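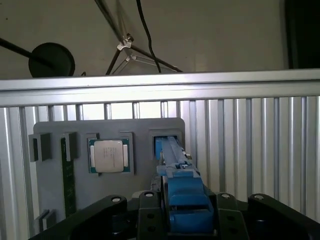

Studell opens upright fitting bench for plastic parts

Last updated: April

Studell has opened an upright fitting bench at its Seron workshop, where small plastic parts can be tried against a standing holder board before a customer orders a full run. Bookings are open now, and sessions last 90 minutes.

The bench is built around a ribbed aluminium panel with a rail along the top. A grey plastic board with rounded corners stands against it, with sockets and slots along its upper edge. Parts are brought up to the board from the front, so fitters work at the same angle they would have on a wall or inside a cabinet.

The first customer to use it is Vedier, which makes storage fittings for small workshops. Its boards are meant to hang upright, but until now they had been checked lying flat on a table.

"A part can sit well on a table and still be awkward once the board is standing up," said Mio Hattori, who runs the Seron workshop. "We wanted a place where people could find that out early, while a change is still cheap."

Trial parts are made in bright blue plastic and the boards in grey - the difference in colour makes it easier to check how far a part has gone in. The long, narrow blue part now on trial has a slotted rail rising from a chunky stepped block, with a small silver screw near the point where the rail widens.

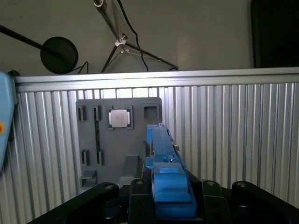

Booking and prices

A session costs £30 and includes the use of one board. Customers may bring up to 4 versions of a part, and drawings should be sent in beforehand. Boards made to a customer's own layout are priced separately.

Ynyr Parry, product manager at Vedier, said: "We changed the depth of two sockets after our first visit. I would like to have done that a year ago."

A second bench is planned for Studell's Shimada site. No opening date has been set.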